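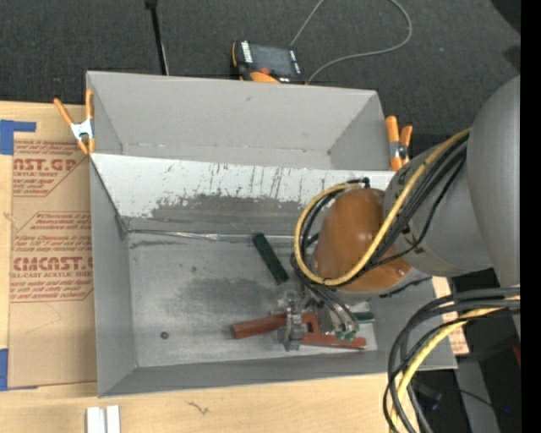

Figure 3.1 The divided bin in use, clamped at both sides, with the gripper over the lower compartment.

Chapter 3
The Workspace

Most people who build an arm at home start with the arm. By May the joints move, the controller answers, and the first real job fails on the tabletop. This chapter deals with the part of the build that holds still.

The cell used from here on was put together by Tarek El Fassi and Þröstur Kárason in the Clurberg shared workshop. Its bin has a sloping divider, and spring clamps hold it to one spot. Clamps are quick to fit and quick to knock, so check the bin position against your reference marks before each session. A shift of 3 mm is enough to spoil a pick near a wall.

Cables need the same care. Move the arm by hand through its full reach and watch the loop at the wrist. It should never pull tight, and it should never drop low enough to drag across the parts. El Fassi re-routed his after 44 trial picks – a long evening's work, but he has left it alone since.

Surfaces wear. Grey bin floors scuff and coverings on a divider peel, and a vision program tuned on a clean bin may read a dark patch as a part. Section 3.2 uses 178 logged picks to show how much this matters.

By the end of the chapter you should be able to:
fix a bin and record its position
route and tie off arm cables
choose test blocks in colours that suit your bin floor

You will need the arm from Chapter 2, two clamps and a tape measure.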